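Beltard extends low-temperature drying range for timber merchants and joinery workshops

Press release, 5/5/23

Beltard has added a third chamber size to its Mirell series of low-temperature timber kilns. The Mirell 300 takes its name from its load volume of 300 cubic feet and is intended for joinery workshops and small timber merchants that dry their own hardwood. Orders are open now. The two existing models remain on sale without change.

The new chamber uses the same heat pump unit as the larger kiln in the series, with the fans moved from the rear wall to the ceiling. Air is carried down the side of the stack and drawn through the boards from left to right, and the direction is reversed on a timer set by the operator. Baffles are hinged at the top and rest on the load, so that a part-filled chamber can be run without loss of air over the stack.

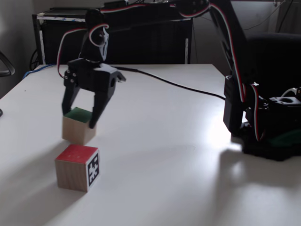 Moisture content is read by up to eight pairs of probes fitted to sample boards. The controller sets the wet-bulb depression from the wettest pair. If a probe gives no reading, the controller holds the current step and shows a fault code; it does not move on to the next step until the operator has cleared the fault or taken the probe out of use.

"Most of the damage we see in oak is done in the early part of the schedule, while the boards are still above fibre saturation," said Clotilde Coste, head of drying technology at Beltard. "The longer first step in the new schedules adds days to the cycle. We think the trade is a fair one for stock that will be machined to a finished surface."

Schedules for oak, ash, beech, sycamore and sweet chestnut are supplied with the kiln. Operators can edit each step and save the result under a new name. The supplied schedules cannot be overwritten.
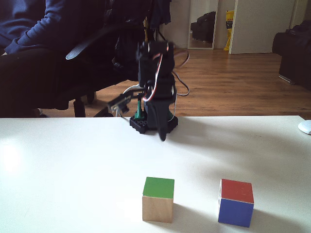

A trial chamber was run at the Miller joinery works from February. The site has dried its own timber since 2007 and had previously used a vented kiln heated by a waste wood boiler. Loads were stacked on 25 mm stickers at 600 mm centres, with end coating applied to all boards before loading.

"Stacking matters more than the machine," said Lionel Rudd, yard manager at Miller. "We had one load with stickers out of line and you could see it in the boards. The rest came out at the figure we asked for."

The chamber panels are 95 mm thick with a foil-faced core. Condensate is led to a floor drain and should be tested before discharge where oak is dried, as it is acidic. A level concrete base is required. Installation drawings can be requested from Gaëtan Le Goff in the technical office.

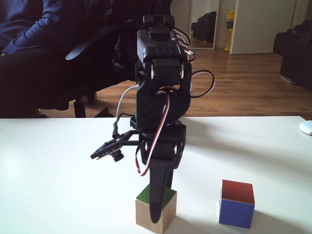
Robotic arm with a two-jaw gripper on a white tabletop.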